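4.3 Loading the roll of nominees before a confirmation vote

The Drarka voting console holds one roll per chamber. Load the roll before members take their seats. A roll cannot be changed once a division is open.

1. Sign in at the clerk's console with a Grolten key. A presiding officer's key opens the results page only.

2. Select Appointments, then Confirmation, then New roll.

3. Enter the nominee's name as it stands on the order paper. For the sample roll supplied with the system, this is Touran Abbasi, judge of the Torkberg circuit.

4. Set the threshold. Choose Simple majority or Fixed number. For a fixed number, type the figure without a comma.

5. Attach the hearing record. The limit is 3,000 pages per nominee. Longer records must be split and each part given its own letter.

6. Press Check. The console compares the roll with the members' register and lists any seat without a valid key.

Note: Error 1403 means that a seat is listed twice. Remove the second entry and press Check again.

Caution: Do not press Seal until the clerk has read the roll back to the chair. Sealing cannot be undone from the console.

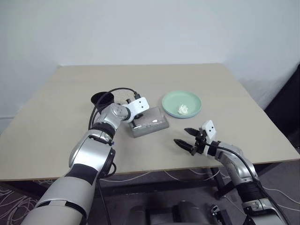
7. Press Seal and wait for the green bar. A full roll can take up to two minutes - leave the console switched on during this time.

8. Print two copies of the sealed roll. One goes to the chair and one to the Dolan archive tray.

If a nomination is withdrawn after sealing, do not delete the roll. Mark it Withdrawn and follow section 4.5.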